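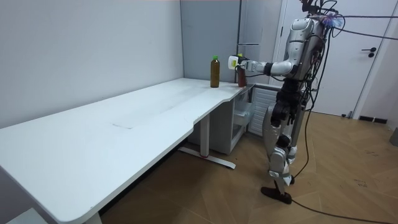 Kekana

Re: bottles for the Wilstead table

> Which bottles are staying on the long white desk? And do you
> still want the 200 labels from Ustgate?

Just the 2, far end by the corner. Tall one with the green cap and the narrow dark reddish-brown one. Keep a gap between them pls, labels need to go in teh middle. Yes to the labels, order no 732. Rest of the bottles can go to Flerholm in April, 3 boxes I think. Will check tonihgt. In a rush, sorry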